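Bellow
Home | Visits | Materials | Notes | Contact

Skovbridge: a visit to the moulding works and the test rooms

The works at Skovbridge opens its doors to trade visitors once a year, in May. I have wanted to go for some time. Most of what I write on these pages concerns outdoor and contract seating, and Skovbridge is one of the few sites within a day's travel where the tool room, the presses and the test rooms stand on the same plot. The visit took a full morning and part of the afternoon. These notes follow the order of the tour, with some additions from my own notebook where the guide moved on before I had finished writing.

Arrival and raw material

Visitors report to the gatehouse on the north side. The sat nav will take you to the lorry entrance on the south side, which is locked to cars. Safety shoes are required and are not lent out. Ear defenders and glasses are handed over at the door to the press hall.

The first stop was the material store. Polypropylene arrives as pellets and is kept in silos outside, with smaller lots in lined boxes indoors. White and near-white grades have a bay to themselves, and the suction lines that feed them are not used for any other colour. The reason given was cost. A dark pellet caught in a bend can come loose hours later and mark a run of white shells, and the affected parts can only be reground for use in a darker product.

Polypropylene takes up very little water, so the plain grades go straight to the press. The glass-filled grades are dried if the boxes have stood open. Regrind is allowed in hidden parts such as glides and spacers. It is not allowed in seat shells intended for outdoor use, where the ultraviolet stabiliser has to be dosed evenly and the history of the material has to be known.

The press hall

The hall is long, with a crane running its full length and the larger machines placed at the near end so that heavy tools travel the shortest distance. Two presses were running seat shells. A third was being cleaned out between colours.

Shells were coming off hot and going to a cooling rack, where they stand on a shaped support. Without it the rear edge lifts as the part shrinks. The operators check the flatness of the first parts after every stop, by placing the shell on a granite table and sliding a feeler gauge under the rim. It is an old method and it takes less than a minute.

We were given a good explanation of cycle time. Filling the mould is quick. Most of the cycle is spent waiting for the thickest section to become stiff enough to push out. In a seat shell the thickest section is nearly always at a leg socket, where several walls meet. For that reason the cooling channels are crowded around the sockets and are sparse elsewhere. One of the older tools, kept on a stand for visitors, has straight drilled channels only. Its replacement has curved channels that follow the socket, and the difference in cycle time was said to have paid for the tool.

Why the underside matters

The part of the tour I had come for dealt with ribs. A flat sheet of plastic thick enough to carry a seated adult would be heavy, slow to cool and likely to show sink marks on the upper face. A thin sheet with deep ribs is lighter and stiffer for the same weight. Buyers look at the upper face and the colour. Anyone comparing two chairs should turn them over. 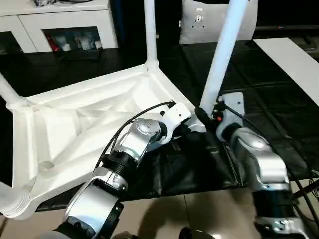 Underside of a white moulded seat, with diagonal ribs and triangular recesses.

The usual rule for rib thickness is a little over half that of the wall it stands on. Go above that and the junction becomes a thick spot, which shrinks more than its surroundings and pulls a shallow groove in the visible face. Go well below and the rib may not fill. Depth is limited by draft: each rib has to taper slightly so the part will release, and a deep rib that tapers from a thin root ends up too thin at the tip.

Direction matters as much as depth. Ribs running straight from front to back resist bending well and twisting badly. A chair on an uneven terrace is twisted every time somebody sits down, as one leg hangs clear until the seat deforms enough to let it touch. Diagonal ribs deal with this load far better, and a raised rim closes the edge of the shell so that it does not flap between the legs. The disadvantage is in the tool. Diagonal ribs leave many separate pockets of steel, each needing polishing and a path for the air to escape. Where the air cannot get out it is compressed and scorches the plastic, leaving a brown mark at the end of the rib.

I asked whether the pockets collect water. They do if the chairs are stored upside down outdoors. The advice was to stack them upright, under cover.

The tool room

The tool room is quieter and is kept at a steady temperature. Tools are logged by number. The one on the bench was 1106, in for repair after a damaged ejector pin had marked the cavity. Its neighbour, 1003, was being measured after a long run to see how far the shut-off edges had worn. Worn shut-offs produce flash, the thin fin of plastic found along a parting line. A little flash on the underside is trimmed by hand. Flash on an edge where a leg or an arm will rest is treated as a reject.

Threads were covered here as well. There are three ordinary ways to mould an external thread. The mould may split along the length of the thread, leaving a fine witness line down each side. The threaded part of the tool may be turned out before ejection, which gives a clean thread but needs a rack or a motor. Or the thread may be made shallow and rounded and the part simply pushed off while it is still warm and flexible.
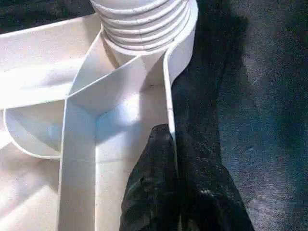
The split mould is by far the cheapest of the three and the most widely used. Its weakness is alignment. If the two halves are offset by even a small amount, the thread has a step on each side, and a cap will bind at the same two points on every turn. The tool room checks this with a plain ring gauge and a finger nail. Rounded thread forms tolerate the step better than sharp ones. They also tolerate grit, a real advantage on furniture that is put together on a patio.

Hennessy, the firm that supplies fittings to the works, had a small table outside the tool room with sample caps and inserts. The printed sheet was more useful than the display. It gives tightening values by thread size, and it warns against greasing plastic threads with anything based on mineral oil.

Test rooms

The test rooms are on the upper floor of the east building and are reached by an outside stair. Four types of test were running.

Static load. A pad presses on the seat and another on the back, and the deflection is read after a fixed time and again after release. The second reading is the more informative one, as plastic recovers slowly.

Leg spread. The chair stands on a smooth plate and is loaded, and the distance between the feet is recorded. On rubber feet the same chair gives a flattering result, so the plate is wiped with solvent before each test.

Drop. The chair falls on one leg from a set height, 5 times on each leg. Cold samples are taken straight from the freezer. Plain polypropylene is brittle near freezing, and the modified grades used outdoors are chosen largely on this test.

Weathering. Flat plaques are exposed under lamps with periodic water spray. Gloss goes first, then colour, and strength well after both.

The report forms are filled in by hand and typed up later. I was shown a completed set for a stacking chair called the Sernia, with the failures left in. The early version cracked at the front left socket in the cold drop. The cure was a larger radius where the socket meets the seat, and a slightly longer cycle to go with it.

Practical remarks

Lunch is provided, sandwiches and soup, in the canteen opposite the stores. Photography is permitted in the canteen only. The tour involves a good deal of standing, and the upper floor of the east building has no lift.

The talk on recycling, listed for the end of the day, was shortened to make room for questions. What I did hear was sensible. A chair made of one plastic throughout can be ground and used again. A chair with metal inserts, glued pads or a printed label has to be stripped first, and very few are. The works now moulds the material code into the underside of its seats, close to the rear legs.

Applications for next year's visit go through the gatehouse by letter or e-mail, and places are given out in the order received. Bring your own shoes.

Page last revised November 1, 2023

Back to top | Contact | Copyright Bellow. All rights reserved.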